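Daltcombe shop news, January

Quick one this month, we are mid stock count and the back counter is buried. Drip tips moved to the left hand cabinet. Grekness coils are back in, all sizes except the mesh. More on that when the box turns up.
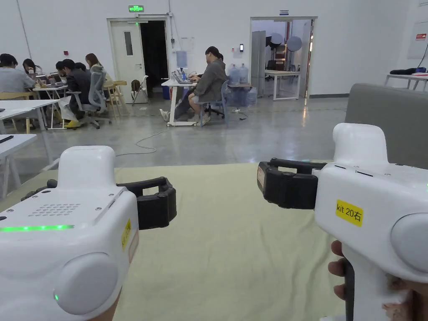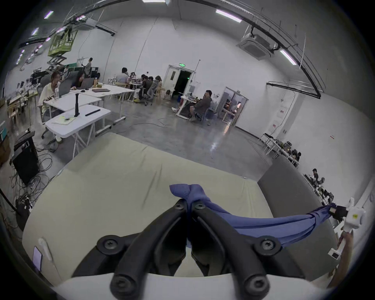
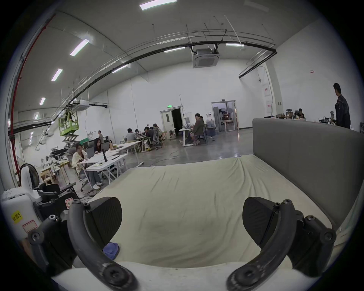
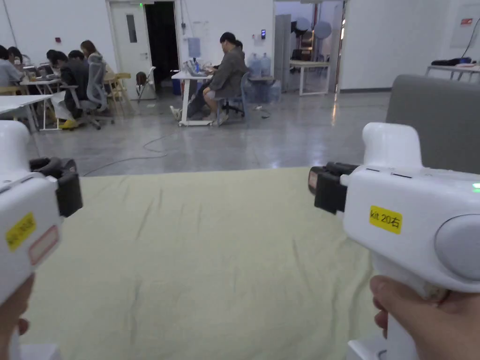 Leaking tanks. Most of what comes over the counter in cold weather is leaks, and most of those are o-rings. Not the glass, not the coil. People buy a new tank when they need a ring that costs less than a coffee. So, strip it down. Base off, coil out, glass out, top cap apart if yours comes apart (the Moreira does, the older Ponusus doesn't, don't force it). Put something down on the table first. A cloth is good but pull it tight – the yellow-green sheet in the last picture has creases running all across it, and a clear o-ring in a crease like that is gone till spring. Also label things. If you run two of the same tank with different juice, do what they did with the grippers up there, a yellow sticker on the side so you know which is which. Small bit of tape is fine. Stick it to the mod and not the glass, it comes off in the wash.

Warm water, drop of dish soap, five minutes. Rings and all. Not the coil! Coil stays out and dry. Rinse twice or you will taste soap for a week. Then look at each ring under a good light. Flat on one side, nicked, stretched so it hangs loose in its groove – bin it. Don't try and flip it over, it never seats again.

New ring on, tiny smear of VG on the outside so it slides and doesnt roll. Press the glass on straight down, no twisting. Twisting is how you pinch the bottom one and then your back in here the next morning.

Let everything dry properly before you fill. Then new coil, few drops on the cotton, fill, and leave it standing for five minutes. Start low. If the coil is marked to 35 watts don't begin at 35, work up to it.

Still leaking after all that? Check the coil is screwed all the way in. Then check your juice, a very thin liquid in a big wicking port will find its way out of anything. Go thicker or close the airflow down a bit when you fill. Leaving it in a hot car then bringing it inside doesn't help either.

We have 200 assorted ring packs on the shelf by the register, Moreira and Ponusus sizes, both marked on the bag. Grekness rings are a different size so ask. Bring the tank in if you aren't sure and we'll match it. Mornings are better, after four it gets busy.

Battery recycling tub is still by the door. Tape the ends please.

Recent items
Which drip tip fits what
Storing juice over winter
Grekness mesh coils: what we know so far
Battery wraps, when to replace them
Holiday opening hours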